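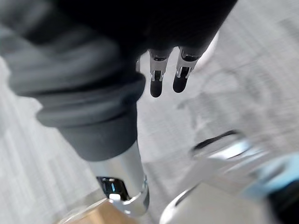
Home Talks Notes Contact

Living With Stainless: speaker notes
August | Posted by the speaker, Gellivine Home Evenings

Print this page | E-mail this page

(These are the notes I talk from, so they jump a bit. If you were there on Tuesday you'll notice I skipped the part on sponges, and it's in here.)

Start with the show of hands. Who has a stainless sink? Who likes how it looks right now? Wait for the laugh. Then tell them about mine.

I paid 748 dollars for a Falcão sink when we redid the kitchen, and for the first week I dried it after every glass of water. Every glass! By the second month it had a gray film I couldn't shift and a little ding near the drain from a dropped jar lid, and I'd pretty much stopped looking at it. So this talk is for people who were careful for a week.

The grain. Brushed steel has a direction, a bit like a wood floor, and you want to wipe along it. Get them to find it with a fingernail on the sample pieces (pass those around NOW, not at the end, I always forget). Going across the grain with something scratchy leaves marks that catch the light, and you'll see them every time the sun comes in.

Haze. When people call a sink "dull" they usually mean there's something sitting on top of the steel. Dish soap that never got rinsed off, hard water, cooking grease, fingerprints. Most of it comes off with warm water, a drop of dish soap and a soft cloth. Rinse longer than you think you need to. If it's chalky, that's minerals, so white vinegar on a cloth, leave it a few minutes, rinse it well, dry.

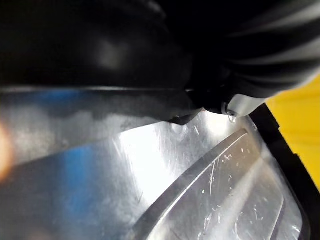 Brushed steel up close: hazy toward the left, a small round dent, one clear bead with the light in it.

Ask them what they noticed first. I'd bet on the glare. Strong light flattens everything in the middle and you lose track of what's clean, so check your work from the side, with your head down low. Look at the blue on the left too. Steel borrows color from whatever is around it, and I once scrubbed at a "stain" for ten minutes that turned out to be my own sweater. Move something before you scrub!

Dents. You can't polish out a dent, so please don't try, you'll end up with a shiny patch all the way around it and then you've got two things to look at. A small one does no harm. I've left mine alone.

Drops. A single drop left to dry gives you a ring, and lots of them give you the spotty look. The fix is boring: keep a dry cloth near the faucet and run it over the steel once at night. Once. I gave up on the every-glass routine and I'm happier.

Things left sitting. Wet sponges, rubber mats, steel wool, anything that traps water against the metal. Pick them up when you're done. Steel wool is the bad one, it sheds little bits that rust and then it looks like the sink is rusting. Also bleach, keep it off, and don't let salty pasta water sit around either.

Sponge part (skip if running late). Soft side only. The green side of the cheap kind will scratch. I buy plain cotton cloths at Purkusitz for 99 cents each and wash them with the towels, no fabric softener, it leaves a film and then you're back to haze.

Somebody will ask about Florow paste. I've used it. It's fine on a bad patch, and I wouldn't bother with it weekly. Use very little and go with the grain, then wash it all off with soap. A tiny bit of mineral oil on a cloth does a nice job on the outside of appliances, but I don't put it where food goes.

Questions I got last time:

Does this work on a tray or a counter? Yes, same stuff, same rules. Trays get more scratches from being stacked, so put a paper towel in between.

Can I use baking soda? Sure, mixed with water to a soft paste. Try a corner first.

What about the rim where it meets the counter? Old toothbrush. Then dry it, that edge holds water like you wouldn't believe.

There are 38 handouts in the blue folder, leave them by the door. Get the sample pieces back before people put their coats on, we were two short last time.

Print this page | E-mail this page
Back to Talks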